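**Westaser Henlow hand controllers, used for recording robot demonstrations**

Used for: showing a two-arm robot household tasks by remote control, in simulation
Software: Edia recorder, Xia house scenes
Time with them: most of the spring, starting in March

We bought one pair of Henlows to replace a desktop 3D mouse and a keyboard full of shortcuts. The mouse was fine for one arm. With two arms you end up parking one while you drive the other, and every demonstration we recorded looked like it was done by a person with a hand in their pocket. The policy trained on those recordings learned to park an arm too.

**What comes with it**

Two controllers, two wrist straps, a base station, a USB-C cable and a printed card with the button layout. The card is wrong about the left menu button. It says "pause" and it discards the current recording. I lost a good take finding that out and put tape over the button afterward. The corrected layout is in the online manual.

Each controller weighs 270 grams with the battery in. I didn't notice the weight for the first half hour. By the end of a morning I did, mostly in the forearm, and mostly on the side that had been holding something still while the other side worked.

**Setup**

The base station goes on a shelf or a tripod, facing you. Ours is on top of a filing cabinet. Pairing took one try per controller. Edia found both right away, but it had left and right swapped, and the setting to fix it is under "Operator" and not under "Devices," where I looked first.

Calibration is holding both controllers at your sides and then straight out in front. It takes under a minute, and you have to do it again for every new operator. Hubert Haslinger, who shares the station with me, has longer arms than I do. If he forgets to recalibrate after my turn, the robot overreaches on everything and he blames the software.

**Driving the arms**

You hold the grip button and the arm follows your hand. Let go and the arm stays where it is while you move your hand back to somewhere comfortable. The trigger closes the fingers in proportion to how far you pull it. All of this works the way you would want it to. Delay is low enough that I stopped thinking about it on the first day.

Position tracking is very good. Rotation is good until your hand turns far enough that the controller's ring faces away from the base station, and then the wrist drifts. You see this when pouring, or when reaching under something. I have learned to let go of the grip button, turn my hand back and pick up the motion again. It leaves a short stall in the recording. Edia can trim stalls automatically, but on the default setting it also trims the slow careful part right before a grasp, which you want to keep. Turn the threshold down.

The trigger spring is too soft for my taste. It's easy to close the fingers a little without meaning to, and on narrow handles a little is enough to knock the thing sideways. There is a stiffer spring listed as an accessory. I haven't tried it.

**How much faster is it**

On the old mouse I would get 20 usable demonstrations of a pick-and-place task in a session, and I'd be worn out. With the Henlows, same task and same length of session, my first day gave 23, so almost no gain. I was ready to send them back. It got better after a week, once I stopped correcting every small error in midair and let the arm arrive a bit late. I don't have a clean number for where I ended up, as we changed tasks in between. The bigger difference is in the two-handed tasks, where I had nothing usable to compare with.

Hubert got used to them faster than I did. He also throws out more of his takes, so I would not read much into it.

**Battery**

About 3 hours of steady use. The light goes from green straight to red with no middle state. They can be used while charging if you don't mind the cable, but the supplied one is short, and it pulls on your wrist if you reach across your body. Buy a longer one.

**Views while you work**

Edia gives you a view from the robot's body and one from each wrist, and you can put any of them on the large pane. Switching is a click of the thumbstick. I use the body view to get an arm to the furniture and the wrist view for the last bit.
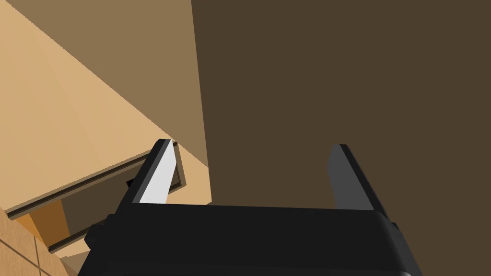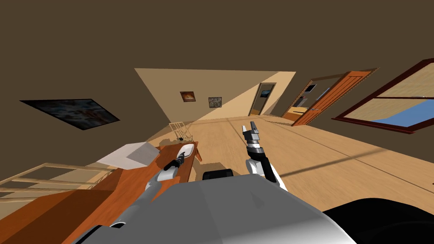 Depth is the weak point of the whole arrangement, and the controllers can't fix it. There is a light buzz when the fingers touch something, but it's the same buzz for a table edge, a cabinet or the object you're after. On the wrist view with the wide-open fingers in front of that plain dark brown surface, I had very little to judge distance by, and I'd have liked a stronger buzz or a different one. Small wall pictures and door frames in the body view help a lot more than you'd think with keeping your bearings, even when the whole room is leaning. The white paddle with the black handle, over on the orange-brown tabletop, is the kind of grasp where the Henlows do well: you come in along the handle with your own hand at the same angle, and the fingers end up about right.

**Problems so far**

- Left controller dropped its connection twice in the first week. A firmware update seems to have fixed it.
- Rubber on the right grip is lifting near the seam.
- Wrist straps are too long and get in the way of the trigger. We took them off.
- No way to set different motion scaling for each hand. I'd like the holding hand slower.

**Would I buy them again**

For two arms, yes. For one arm, a 3D mouse is cheaper, it doesn't need charging, and your elbow can rest on the desk. If several people will share a pair, save a calibration profile per person in Edia and name it something obvious. Ours were called "test" and "test2" for a month.

I've asked Westaser about the grip rubber and will add their answer when I get one.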